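Tavero Hochschrank 44 von Grendetti im Test

Schmaler Schrank für Küche, Flur oder Hauswirtschaftsraum, geprüft im Alltag
16.3.20

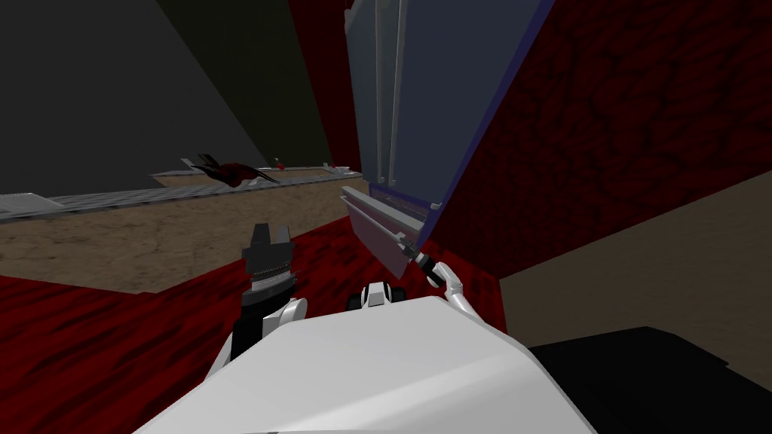
Für wen lohnt sich ein Hochschrank mit nur 44 cm Breite?

Für Haushalte, in denen neben Kühlschrank oder Türrahmen ein Streifen Wand frei ist und in denen Vorräte, Putzmittel oder Bügelbrett bisher herumstehen. Wer große Töpfe oder einen Staubsauger mit breitem Fuß unterbringen will, sollte zum breiteren Modell Mancuso greifen.

Lieferung und Aufbau

Der Tavero kommt in zwei Paketen. Das größere ist schwer und sollte von zwei Personen getragen werden. Alle Beschläge waren vollständig und in beschrifteten Beuteln verpackt. Die Anleitung kommt fast ohne Text aus, was bei den Seitenteilen gut funktioniert, bei den Scharnieren weniger. Dort ist nicht zu erkennen, welche Seite der Montageplatte nach vorn zeigt. Wir mussten eine Platte wieder lösen und umdrehen.

Die Rückwand wird eingeschoben und zusätzlich genagelt. Die Wandbefestigung liegt bei, die Dübel taugen aber nur für festes Mauerwerk. Für Gipskarton müssen passende Dübel gekauft werden. Ohne Befestigung darf der Schrank nicht stehen, er kippt bei offener Tür schon bei leichtem Zug.

Innenraum

Serienmäßig sind 4 Einlegeböden dabei. Sie lassen sich im Lochraster versetzen und liegen auf Metallstiften. Mit Konserven und Mehlpackungen bestückt bog sich in unserem Test keiner sichtbar durch. Der unterste Boden ist fest verschraubt. Wer einen Besen hineinstellen will, muss drei Böden weglassen und verliert damit fast den ganzen Stauraum. Eine senkrechte Trennwand gibt es nur als Zubehör.

Tür und Scharniere

Die Tür schließt gedämpft und leise. Laut Hersteller sind die Scharniere auf 3.000 Öffnungen geprüft, was uns für einen Küchenschrank wenig erscheint. Bei täglicher Nutzung ist diese Zahl schnell erreicht. Nach unserer Testzeit seit Oktober hängt die Tür noch gerade, eine Schraube am oberen Scharnier haben wir einmal nachgezogen. Der Anschlag kann links oder rechts montiert werden.

Reinigung

Fettspritzer gehen mit Spülmittel und einem weichen Tuch ab. Fingerabdrücke sieht man vor allem im Seitenlicht. Scheuermilch hinterließ auf der Innenseite eine matte Stelle.

Preis

Der Tavero kostet 500 Euro, die Trennwand geht extra. Der Bellum aus demselben Haus ist günstiger, hat aber keine gedämpfte Tür und eine dünnere Rückwand.

Plus: leise Tür, stabile Böden, Anschlag wechselbar
Minus: Anleitung bei den Scharnieren unklar, Dübel nur für Mauerwerk, Trennwand nicht enthalten

Bewertung: gut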